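Robot arms learn to handle soft stuff from fewer demos, Cedby lab says

Print | E-mail this story

CEDBY, February 29, 2024 – Robot arms can pick up a new household chore from far fewer human demonstrations if the practice runs are chosen with more care, according to results out of the Tilen lab this week.

The group, led by Štefánia Bartoš, trained the same arm two ways. One version got 500 demonstrations picked at random. The other got 240, chosen by a program that looks for the spots where the robot is least sure of itself and asks a person to show it those again.

The smaller set won, on the lab's tests anyway. Over 683 trials the arm finished the chore more often with the 240 than with the full 500. Exact success rates are being held for a paper due in March.

Chores were ordinary ones. Putting things in a basket, moving a pan, flowers into a vase. The flowers were the hard one, Bartoš said.

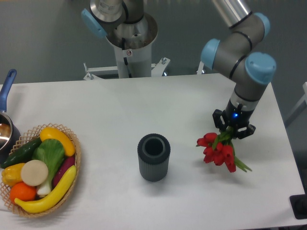

A gripper holds red tulips by the stems next to a ribbed gray vase in the Tilen lab.

"Stems bend, the leaves hang down, and the opening is small," she said. "You can show it a hundred nice clean grabs and it learns nothing about the bad ones."

Renato Dimaculangan, who wrote most of the selection program, said the old way wastes peoples' time. Operators tend to repeat what they are already good at. His program stops them, and sends them back to the last few inches before the vase.

There are limits. All of the trials were done on one kind of table, with the same lighting, and the arm had seen every object before. In a side test with 39 new starting positions the gap between the two versions got smaller – still there, but smaller.

Arne Albers, a robotics engineer at Politz who was not part of the work, called the result "useful if it holds up somewhere else." He wants to see it tried on a differnt arm.

That is next, Bartoš said. The lab plans to share the program along with the paper.

Last updated: Thursday, 4:12 p.m.

Related items
Aguirre warehouse adds second sorting line
Politz opens robotics workshop to high schools
Hemi Baxter: What a robot hand still can't feel
Tilen lab looking for test operators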